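July, 6:40 a.m.

Woke before the alarm and read the letter from Uranstead again over coffee. The plot is mine until the end of next season if I want it, and the fee is 188 for the year, same as before. I will pay it this week. I had half thought of giving it up in the spring when my knee was bad, but the beans have come in well and I would miss the walk.

Got down there by half past seven. The ground was dry two inches under, so I watered the squash first and left the tomatoes. Something has been at the kale again. I put the netting back and pegged it on the side by the path, where it always lifts. Picked beans until the bag was full and then filled my hat.

Abilio Quintana was on his plot already. He is saving seed from the long red pepper he calls Feston, which he got from a cousin, and he says the second generation is coming true. Mine are from the same packet and two of the plants have short fat fruit, so I don't know. He thinks mine crossed with the yellow ones next door. We agreed that I would bag the flowers on the best plant with a bit of old curtain and see what next year looks like. He gave me a twist of paper with lettuce seed in it, the kind he calls Elar. It bolts late. I have to write that on the packet or I will forget which is which, as I did with the two spinaches.

Home by eleven. Shelled the first of the dry peas on the back step. I weighed them on the kitchen scale and got 879 grams, which beats last year, though last year I lost a row to the wet. I am keeping the biggest ones for sowing and the rest can go in soup. The pods went on the compost.

Called Nic Giolla about the order. The woman there said the garlic will ship in September and they are out of the purple one. I took the white. She asked for my customer number and I had it ready for once, 1118.

Ate beans and eggs for lunch. Slept an hour in the chair and woke up stiff.

In the afternoon I went through the old seed. A lot of it is past using. The parsnip is three years old and parsnip is no good after one, so that went out. The onion went too. I kept the tomato seed, even the old ones, and set ten of the oldest on a damp paper towel in a bag to see what sprouts. I also found the sweet peas I accused my sister of borrowing. I should tell her.

Everything now needs sorting by sowing month, and I want it done before the fall planting. I have been keeping packets in a shoebox and small drawers would be a lot better.

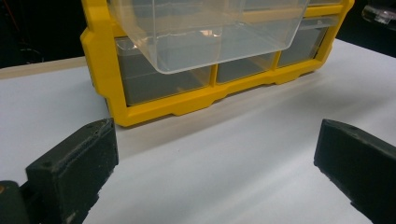
Rain is forecast overnight. I left the barrel lid off and brought the onions in from the step. Tomorrow the beans need picking again, and I have to find more string.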